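Tresari project - demo collection meeting
Brovora site, upstairs room, plus call
24/04/2020

Present: Frida Ladefoged (chair), Yakubu Etim, Wycliffe Kinyua, Bent Vídalín (on the call, dropped out twice)
Apologies: Olanrewaju Lawal, joined from item 3
Notes: Wycliffe

1. Last minutes

Agreed. One fix - item 4 said Yakubu would order the foot pedal, it was Bent. Bent has not ordered the foot pedal. Carried over.

2. Where we are with the count

1,124 demos recorded by remote control, 278 recorded by hand guiding. Target for the October handover to Gudomero is 2,000 total, and Frida wants it understood that this means 2,000 usable, after review. Review is behind. Yakubu has been through the hand guided ones, all of them, and has started on the remote ones but only the early ones, when everyone was still learning the sticks.

Main problem from the early ones: people hover. Operator gets to the pellet, stops, thinks, looks at the monitor, moves a bit, stops again. When the policy is trained on that it learns to stop and think too. Bent said the last model spent most of its time parked over the table doing nothing and he at first reported it as a crash.

Long discussion about whether to trim pauses out automatically. Frida for, Yakubu against. Yakubu's point - some pauses are real, you have to wait for a pellet to stop rolling before you close on it, and if we cut those the robot will snap at a moving pellet. Compromise: trim only pauses before the first contact. Wycliffe to write the script and run it on a copy, NOT on the originals (see what happened in the winter).

3. Hand guiding vs remote

Olanrewaju joined here.

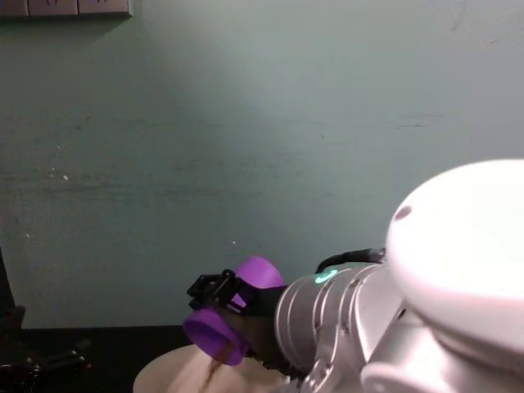
Hand guiding first. Operator holds the arm behind the wrist and walks it through the motion, the joints go soft, we record the angles. Good for big reaches, everyone gets it in a few minutes, new people are useful on day one. Bad for anything fine. You end up fighting the weight of the arm near the end of the reach and the last bit into the table is always too fast. Also where you put your hand matters: hold the white shell or the silver part of the wrist, keep off the purple pads, and mind the black cable that arches over the top of the wrist. Olanrewaju had a run of demos where the wrist rotation looked odd and it was his own thumb hooked under the cable and pulling. Those are marked reject.

Second complaint, your arm and hand are in the side camera for the whole demo. Model never sees a hand when it runs on its own. Bent thinks this matters a lot. Frida thinks it matters a bit. No one had numbers. Bent to train one model on hand guided only and one on the same quantity of remote, same settings, and bring the comparison next time.

Remote: slower to learn, better data once learned. Yakubu says the turning point for him was when he stopped looking at the arm and looked only at the wrist camera. Until then his fingers went where his eyes thought they were, always short of the target. Suggests we make trainees do a whole session on wrist view alone before they record anything that counts. Agreed, starting with the next trainee.

Replay also discussed. Every hand guided demo is replayed with no person near the arm and it's the replay we keep, or it should be. Some of the older ones were never replayed. Yakubu will list which. If replay drifts from the original path, reject, dont nudge it through.

4. Pellet pickup task

This is the one Gudomero care about so it got most of the time.

Task as written: single item on the cloth, open fingers, come down over it, close, lift, carry to bowl, release, back to start. Sounds simple. Current success of the operators themselves is good with slow approach, poor when they hurry, and Olanrewaju said flatly that he can't do it clean when someone is standing behind him.

Points raised, in no order:

- approach straight down for the last stretch. Coming in at a slant pushes the pellet ahead of the fingers and then you chase it.
- square the fingers up while still high. Correcting rotation when already low is what knocks things over.
- close slow. The trigger is on/off in feel even though it isnt supposed to be. Bent says there is a curve setting in the Tresari config, currently flat. He will try softer.
- if you miss, open fully and go back up. Don't scrabble. A miss with a clean second try is usable data, a miss with scrabbling is a reject.
- start position must vary. Too many demos start from the exact same spot and the model has basically memorized it.

On misses there was a proper disagreement. Frida would rather keep only clean first time pickups. Yakubu wants recoveries in there on purpose, says a model that has only ever seen success doesnt know what to do with a miss and will carry nothing to the bowl and let go of nothing, quite calmly. Wycliffe has seen it do exactly that.

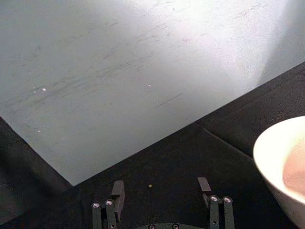 Settled on a share of recoveries, share to be decided when Bent has run both ways. For now operators tag them at the end of the demo, R on the keypad, and we sort it out later. Do not leave it to the reviewer to guess. If you forget to tag, write the demo number on the sheet by the door.

Side question from Olanrewaju on deliberately bad demos, do we stage the miss. Yakubu: yes but start recording after the miss, so that the bad move itself isn't learned. Frida not fully happy, wants a written rule for where recording starts. Yakubu to write, one page max.

Resetting between demos also takes too long. Operator stands up, places the item, sits down, finds the sticks, finds the view. Proposal to work in pairs, one drives and one resets, swap every half hour. Everyone in favor apart from the scheduling headache. Olanrewaju will do the rota.

Person resetting must be out of the arm's reach with a hand up before the driver takes over. Said last time, saying it again. Driver says "taking" out loud, resetter says "clear". If no "clear", no moving.

5. Release over the bowl

Shorter item, should of been quick, was not.

Operators are letting go too high. From the wrist view it is hard to judge height over the bowl and people play safe. Item drops, bounces, sometimes goes back out. In the demos that counts as failed. Lower release is better but then the fingers get close to the rim and everyone is scared of the rim.

Options: height readout on the operator screen (Wycliffe, easy, could be done this week), a buzz in the handle when fingers are near the set height (Bent, not easy), or just practice. Going with readout plus practice. Bent wants it noted that he could do the buzz if somebody gave him the time. Noted.

Also whether bowl position gets moved between demos. At present it hardly moves. Gudomero's own setup will not have it in the same place each time and Frida had an email from them saying so. Agreed to shift it every five demos and write nothing down, the cameras will have it.
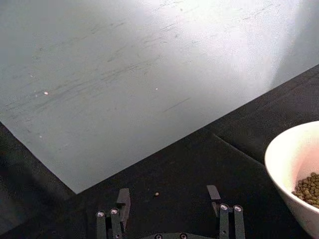

Olanrewaju asked whether shifting it that often would wreck the operators' rhythm, said his best runs come when he has stopped thinking about where to go, and he'd rather do a long block at one position and then a long block at another. Frida said rhythm is exactly what we don't want the model to pick up. Olanrewaju said fine but expect the reject rate to go up for a bit. Accepted, nobody will be chased for it.

6. Operator latency

Yakubu reports a lag on the sticks in the afternoons. Not every afternoon. Feels like driving through syrup, then catches up in a jump. Jump gets recorded. Bent says Dalsgaard (they supply the link box) asked for a log and we never sent one. Wycliffe to switch logging on and leave it on. Until then - if you feel it, stop, reject, restart the link. Do not try to drive through it.

Bent dropped off the call here and came back, which he said was unrelated.

7. Fatigue

Frida raised. Review shows quality falling off toward the end of long sessions, especially the closing movement, people get snatchy. Half hour swap in item 4 should help. Also chair at the remote station is too low for Wycliffe and too high for Yakubu and the lever is broken. Frida will ask for another.

8. AOB

Naming of files. Please use the initials, task, number pattern. There are a lot called "test" and "test good" and one "test good real".

Trainee guide is out of date, still describes the old sticks. Olanrewaju and Yakubu to rewrite the remote section togther. Hand guiding section can stay, with the cable warning added.

Bent asked if we could show the robot the task in slow motion and speed it up afterward. Short answer, people have tried it here, pellets don't roll in slow motion. Not persued.

Actions

Wycliffe - pause trimming script, on a copy. Height readout. Link logging on.
Bent - foot pedal, please. Comparison of hand guided and remote. Trigger curve. Both ways on recoveries.
Yakubu - list of demos never replayed. One page on where recording starts. Carry on with review.
Olanrewaju - rota for pairs. Guide with Yakubu.
Frida - chair. Reply to Gudomero re bowl position.

Next meeting when Bent has the comparison, Frida to send round a time.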